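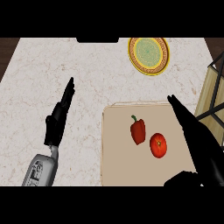
Do I need any experience to join the Skelitlow supper evenings as a helper?
None at all, as long as you like people and don't mind being on your feet for a couple of hours.

We are looking for new helpers for our community suppers at Skelitlow, and we would love to hear from you if you have ever thought about giving up an evening but weren't quite sure whether you'd be any use. You almost certainly would be! Several of our present helpers arrived saying they couldn't boil an egg, and one or two of them still can't, but they are marvellous at taking coats, finding chairs and keeping a shy newcomer company until the soup comes round.

The suppers began as a winter idea, a warm room and a hot meal for anyone on the Ejigu estate who fancied company, and they have grown a good deal since. In January we served 242 meals over the month, which was a record for us and left the kitchen team rather pink in the face. There is a main course and a pudding every time, always with a vegetarian choice, and people pay what they can into the tin by the door.

What you would be doing

Evenings run from half past five until nine. You might be peeling and chopping, laying up, carrying plates, washing up, or sitting down to eat with our guests (this last one is a proper job and we do put it on the rota). We try to let people do what they enjoy, though everybody takes a turn at the sink sooner or later.

We ask for two evenings a month. If you can only manage one, please get in touch all the same, and if your shifts at work change from week to week we can usually shuffle things about.

What we need from you

You should be 16 or over, and under-18s will need a note from a parent or carer. Anyone working in the kitchen does a short food hygiene course online, which we pay for. It takes an afternoon and there is a quiz at the end, but you can have as many goes as you like.

What you get

Your supper, of course, and bus fares or mileage up to 11 miles each way. Aprons are provided. The role is unpaid. The Akudo bus stops outside and the last one back leaves at 9.20, so do tell us if you rely on it and we'll see you get away in good time.

How to apply

Pick up a form from the Urkon bookshop or the Skelitlow front desk, fill in as much as you can and hand it back at either place by 2020-02-29. We have room for 11 new helpers this spring. Everyone who applies will be invited to come along for an evening first, have a bite to eat and see how they like us.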